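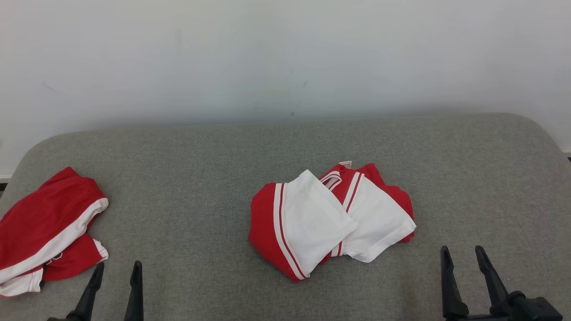

Joanne Bickerstaff told me to start with the fingers. Most people who call her about a two-arm folding cell want to talk about software, she said, and most of the time she ends up wiping down fingertips with alcohol and checking that they still close evenly.

I'd asked her for twenty minutes on how she looks after the Dernovus cell, and we went well past that. She's been keeping it going since August, when it came over from the Somogyi building with a box of spare fingers and no notes. Team uniforms are what it handles most days now, and she likes them for setup work. "Slick fabric, lots of piping, thick hems. If your grip is off, a jersey will let you know before a towel does."

So what does looking after it look like? She starts with both arms parked and the power to the grippers off. Then she moves each finger by hand (gently!) and feels for play at the base. A loose mount screw is her number one repair. "You get a tiny wobble at the bottom, and by the time you're out at the tip it's a big wobble," she told me. She swaps fingers in pairs, never one at a time, and writes the cycle count on a strip of tape. The last pair came off at 1210.

After that comes the soft surface, and this is the bit I found fun. Padding gives, so there's no single height to teach. Joanne presses down with a closed gripper in a few spots, logs where it meets resistance, and sets the pick height from the softest one — "otherwise you're pinching air over there and plowing into the cushion over here."

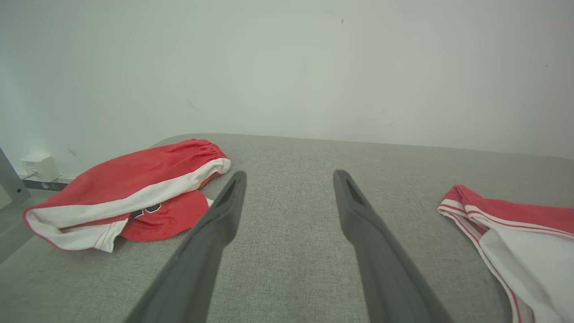
Edgars Rebane would rather teach off a hard table first and add the padding later, and he's told her so more than once. Joanne doesn't buy it. "Then you do the whole job twice," she said, laughing.

They do agree on the wrist cameras. Wipe the lens before you touch calibration, and check the cable has slack with the wrist turned all the way over. She lost most of a day to a cable that only pulled tight at one end of the travel, and she'd already redone the calibration by then.

I asked what she still wants to fix. The Grellura controller takes 49 seconds to come back after a stop, she said, and she'd love that down to 20.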